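The Hook by the Back Door

I have been meaning to write about the hall since March, and then the hall got worse, so I kept putting it off. Well, it's done. Mostly. There's one shelf bracket still in a paper bag and I'm not going to talk about it.

Some of you have been reading long enough to remember the old setup, which was a bowl. A big blue salad bowl, on top of the radiator cover, and everything went in it. Keys, change, receipts, dead batteries, a tube of lip balm that had melted and gone hard again so many times it had its own geology. When I moved in I thought a bowl by the door was very grown-up. My aunt had one! Hers had two sets of keys and a peppermint in it. Mine had, when I finally tipped it out on the kitchen table, 105 separate things, and I know that because I counted them, because I was avoiding vacuuming.

I'll give you the highlights. There were 8 keys that open nothing I own. I tried every one of them in every door, the shed, the mailbox, the bike lock, and the little metal cash box I've had since college. Nothing. One of them is very old and kind of beautiful and I've decided to keep it, and the others went into an envelope marked "mystery," where they will stay until I move house and throw the envelope away. There was a claim ticket, number 737, from a dry cleaner that closed. I don't remember taking anything there. Somewhere in the world there may be a coat of mine (I hope it's a good one).

So, the plan. I wanted hooks, a narrow shelf, and one small tray, and I wanted them on the back door side and not the front, since we all come in through the back like raccoons. I looked at a lot of very pretty wall organizers online and every one of them was either the size of a paperback or the price of a couch. I ended up with a rail called the Clamach, which came in a long flat box and has sliding hooks you can push together or spread out. I love it. The hooks do squeak a little when you move them, a sort of mouse-in-a-drawer noise, and I've been told a dab of candle wax would fix that but I haven't tried.

The shelf is a Lundasa, the shorter one. I'd bought the longer one first, got it all the way home, held it up, and found that the door would hit it every single time it opened. I had measured. I had measured the wrong wall. Back it went, and the woman at the returns desk looked at my little sketch on the back of an envelope and said, very kindly, "Is this the door or the window?" Fair question.

Putting it up took an entire afternoon. The wall back there is plaster over something that the drill did not care for, and I made one hole I was proud of and two I wasn't. Emil Aigner from across the street came over with a better drill and a jar of wall anchors and did in ten minutes what had taken me since lunch. Emil, if you read this, I still have your jar. It's on the shelf. It looks good there, so you may have to come and get it.

Then came the part I'd been looking forward to, which was deciding what lives where. I made rules! I'm not normally a rules person, but the bowl had broken my spirit. House keys go on the rail, far left. Dog leash next to them, then the umbrella, then a canvas bag for the library books. Sunglasses on the shelf. Mail gets opened standing up, right there, and it either goes in recycling or up to my desk. Loose change goes in a jar in the kitchen and is no longer the hall's business. The tray (it's a plain gray one from Oltmanns, the kind with a felt bottom) is for things that get carried in and out every day and don't hang well, and for nothing else.

The first week went great. The second week I found a potato in the tray. I live with people who will read this, so I'll leave it at that.

The thing that gave me the most trouble was the car key. House keys are easy, they're flat and light and you can hang six of them on a ring and forget about it. A car key these days is a big smooth lozenge of a thing and it does not want to be with the others. On the old ring, everything else scratched at it, and the whole bunch weighed so much that it pulled my coat pocket out of shape. I had a little decorative key ring on there too, a wooden fish from a weekend in Murkberg, and the fish had lost most of its paint and one fin from banging around next to all that metal. So I split them up. The fish went with the house keys and now it hangs on the rail looking retired.

For the car key I went the other way and kept it as bare as I could. I like the feel of it on its own, all curve and no jangle, and I like being able to drop it in the tray without it sounding like cutlery.
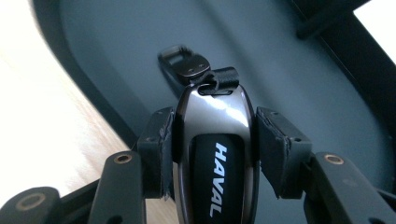
The car key, down to its black loop and a clip.

The shine on it does mean it shows every fingerprint, and I am exactly the sort of person who will now polish a car key on her sleeve while waiting for the kettle. I thought about one of those silicone covers, and I even had one in my cart for a while (sage green, very tasteful), but then I'd be covering up the only glossy thing in the hall. The tray has a felt bottom. It can take its chances.

And I have stopped clipping things to it! That was the hardest habit to break. A clip is an invitation. First you think, oh, I'll just put the shed key on there, and then the gym tag, and then a tiny flashlight that came free with something, and by summer you're hauling a janitor's bundle into the grocery store again. The shed key has its own hook now. The gym tag is in my wallet, where it can judge me in private.

A couple of smaller things, for those of you who wrote asking after the last post. Yes, I kept the radiator cover. I sanded the top where the bowl had left a ring and put two coats of the leftover white from the bathroom on it, and it's a slightly different white from the sides, and in the evening you can tell. I can live with that. The bowl is back in the kitchen and has been used for actual salad, cucumber and dill, and it felt strange to see leaves in it.

The light in there is still bad. It's one bulb on a cord and it's far too yellow, so whatever I hang up looks like it's been dipped in tea. I've been looking at a small wall lamp to go over the shelf, but that means an electrician, and an electrician means finding out what's behind that plaster, and I'm not sure I'm ready to know. A stick-on battery light might do it for now. If you've had one stay stuck on a painted wall for more than a month, please tell me which one, because mine fell into a boot.

Next up is the boots themselves. There's a mat, and the mat is losing. I have my eye on a low bench with a slatted bottom so the mud can fall through onto something washable, and this time I'm going to measure the right wall, and then have somebody else measure it too.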